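Come Spend a Month With Us: Looking for 16 People Who Want to Write Letters Again

Hi! I'm putting together a small group for a letter-writing project called Brimarine, and I'm looking for people who'd like to be part of it. You don't need to be a writer. You don't even need nice handwriting (mine looks like a spider fell in the ink, and I've been doing this for years).

The idea goes back to a shoebox. My aunt kept up a correspondence with a woman she met once, on a ferry, and over the years the two of them sent each other 2,559 letters and postcards. I know the number because my aunt wrote it on the lid. When she passed the box on to me I read them straight through over one long, sleepy winter and came out the other side wanting very badly to get mail. Real mail, with somebody's grocery list on the back of page three and a coffee ring on the envelope.

So last year I paired up some friends of friends, and it went better than I'd dared to hope. A few of those pairs are still writing. One pair has moved on to trading seeds and a sourdough starter (dried, in a little packet – it survived the trip). This year I'd like to open it up to people I've never met.

How it works

Brimarine runs for the whole month of April. You'll be matched with one other person and you'll write to each other by hand, on paper, two letters a week if you can manage it. If one week gets away from you, send a postcard. If two weeks get away from you, please let me know so I can write to your partner myself and they don't sit there staring at the mailbox.

I do the matching by hand too, at my kitchen table, with everyone's sign-up notes spread out in front of me. I try not to put people together just because they both like dogs. Last time a retired bus driver got matched with a nursing student, and I still think that's the best thing I've done all decade.

There are also two get-togethers at the Ouazzani Reading Room, one at the start and one at the end. They start at 6:30 in the evening and run until people drift off home. Come to either, or both, or neither if you're too far away. We'll have soup, and Joris Hoekstra is bringing his box of old fountain pens for anybody who wants to try one out before buying.
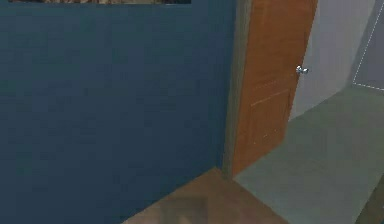
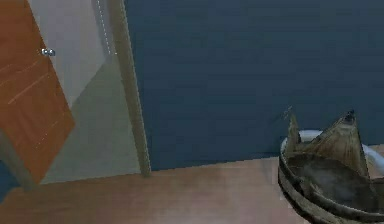

Nouhaila Hegazy

Who I'm looking for

Anybody 18 or over who can get a letter into the mail. I'd love some people who live alone, some who live in very loud houses, some who haven't written a letter since summer camp. If English is your second or third language, great, come on in! Tell me what else you read and write and I'll see if there's a match for you in that one.

You should be okay with giving your mailing address to one stranger. I know that's a real thing to ask. If you'd like to use a P.O. box, or have your letters go through me, just say so in your note. I've done it that way for several people and it only adds a couple of days.

What you get, what it costs

Everybody gets a starter packet: paper, envelopes, a sheet of stamps, and a small notebook from Zirkell, the print shop that's been giving me its offcuts since the beginning. There's a $25 fee that covers the packet and the soup. If $25 is a stretch this month, leave that line blank on your note and come anyway. I don't ask questions about it.

The letters belong to you and your partner. I won't read them and I won't ask for copies. At the end I send out a short set of questions (one page, it takes ten minutes) so I can figure out what to fix for next time, and answering those is up to you.

How to sign up

Write me a letter! I know, I know. But it can be short. Tell me your name, where you'd like your mail to go, and something that happened to you recently that you haven't told many people about, big or small. Last year somebody wrote half a page about getting a raccoon out of a garage, and I've thought about it ever since.

Send it to Brimarine, care of the Ouazzani Reading Room. If writing by hand is hard on you for any reason, type it, or call the Reading Room front desk and leave a message and I'll call you back – afternoons are best for me.

I have 16 spots. If I get more letters than that I'll start a waiting list, and everyone who writes gets an answer in the mail either way.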